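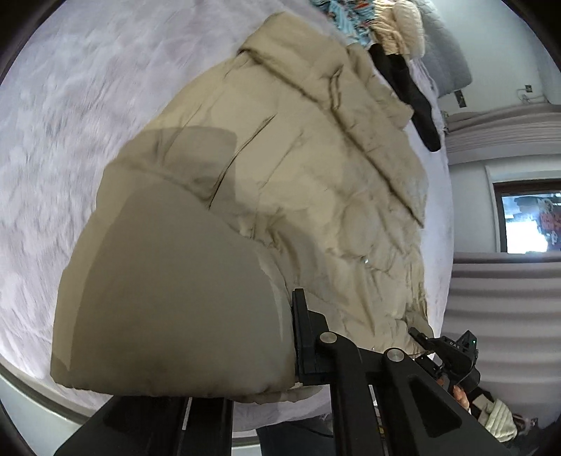 시연 수집(示演 蒐集, demonstration collection)은 로봇 학습 시스템에 보여 줄 동작의 예를 사람이 직접 수행하며 기록하는 작업이다. 로봇을 원격으로 조종하는 방식도 있지만, 가정용 작업 분야에서는 사람이 손에 드는 그리퍼를 쓰는 방식이 빠르게 퍼졌다. 로봇 본체를 옮길 필요가 없으니 침실이든 부엌이든 일이 벌어지는 바로 그 자리에서 기록할 수 있다는 점이 대단히 매력적이다!

개요
손에 드는 그리퍼에는 대개 카메라가 달려 있어, 집게가 물체에 다가가고 닿고 쥐는 과정을 집게 가까이에서 담는다. 학습 시스템은 이 영상과 집게의 움직임, 벌어진 정도를 짝지어 배운다. 한 번의 동작을 처음부터 끝까지 담은 기록을 에피소드라고 부른다. 시야를 넓히려고 광각 렌즈를 쓰는 경우가 많으며, 이때 화면 가장자리의 직선은 휘어 보인다.

의류 작업
옷은 시연 수집에서 가장 까다롭고, 그래서 가장 흥미로운 대상으로 꼽힌다. 컵이나 상자와 달리 정해진 모양이 없고, 같은 옷도 놓을 때마다 주름이 새로 잡힌다. 침대 위에 펼친 베이지색 패딩 재킷만 해도 한쪽은 매끈하게 부풀고 다른 쪽은 잔주름이 몰리며, 두툼한 깃이나 모자 부분이 아래로 그림자를 드리운다. 그 음영과 솔기, 작은 고리 하나까지 모두 학습 시스템이 읽어야 할 단서가 된다. 큰 겉옷에는 그리퍼 두 개를 함께 쓴다. 한쪽이 부푼 부분을 누르는 동안 다른 쪽이 끝자락에 닿는 식의 협응은 한 손 시연으로는 얻을 수 없는 귀한 자료다.

침구도 중요한 변수이다. 털이 보송한 담요 위에서는 옷이 미끄러지는 정도가 맨 탁자 위와 다르므로, 바탕을 바꾸어 가며 같은 동작을 되풀이하는 것이 권장된다. 주변에 다른 천이나 옷가지가 놓인 상태 역시 그대로 기록하는 편이 실제 가정 환경에 가깝다.

플럿브리지 의류 묶음
플럿브리지(Plutbridge) 의류 묶음은 그럭사이드(Grurkside) 연구실이 4월에 수집을 시작한 자료로, 에피소드 3,297개로 이루어져 있다. 대상 의류는 56벌이고 수집 장소는 가정집 14곳이다. 이 가운데 835개가 패딩류를 다룬 에피소드인데, 속이 찬 옷만 이만큼 모았다는 점이 이 묶음의 가장 큰 자랑거리다. 각 에피소드에는 옷의 종류와 바탕 천, 시작 상태를 적은 짧은 표지가 붙는다.

품질 관리
집게 끝이 옷에 완전히 가려진 구간, 두 그리퍼의 시각이 서로 어긋난 구간은 따로 표시한다. 다만 실패한 시도를 모두 버리지는 않는다. 놓친 자락을 다시 잡는 동작에는 회복 요령이 담겨 있어 학습에 무척 요긴하다. 오포쿠(Opoku) 표기법에서는 이런 에피소드를 '재시도'로 분류하며, 스텐드소프(Stendthorpe) 표기법에서는 첫 시도와 다음 시도를 둘로 나누어 적는다.

관련 항목
모방 학습
양손 조작
변형 물체 조작
오포쿠 표기법
스텐드소프 표기법

분류: 로봇 공학 | 기계 학습 | 자료 수집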